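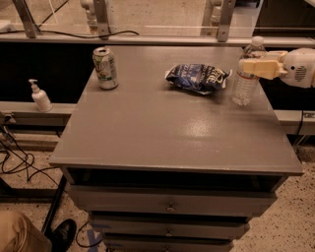
10/26/20: dice fairness log, second batch

Finished the float test on the Anholm d20s. Salt water, a tall glass, 40 spins per die. Two of the set settle on the same face nearly every time, so there is a void off center in each. The Barbu set passed with no repeats worth noting. Both sets go back in the tray with a dot of tape on the bad ones.

The rolling test is slower. The plan in June was 1,000 rolls per die, by hand, onto felt. I have done one die. The count for face 20 was 62 against an expected 50, and the standard deviation is just under 7, so it is inside two sigma and proves little. Chi-square over all faces is also unremarkable.

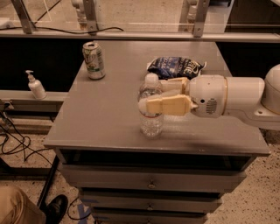

The reply on the Edent board was that salt water only shows density and says nothing about edges: measure across opposite faces first, and roll after. Fair point. I got the calipers out. The 1-20 axis on the worst Anholm die is shorter than the others, which should favor those two faces. The float result points the same way.
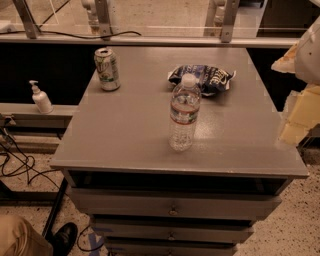
Does a short axis matter more than a bubble? On a small resin die it does, as the missing mass in a bubble is tiny and the extra face area acts on every roll.

Measured the remaining Barbu dice across all ten axes. Wrote the numbers in the back of the Wotthorpe campaign notebook, the only one with squared paper left.

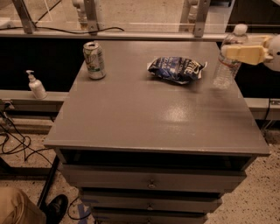

The spread on those is small enough that I will skip the long rolling test for them and use them at the table. The Anholm dice can be hit point counters. Need more salt.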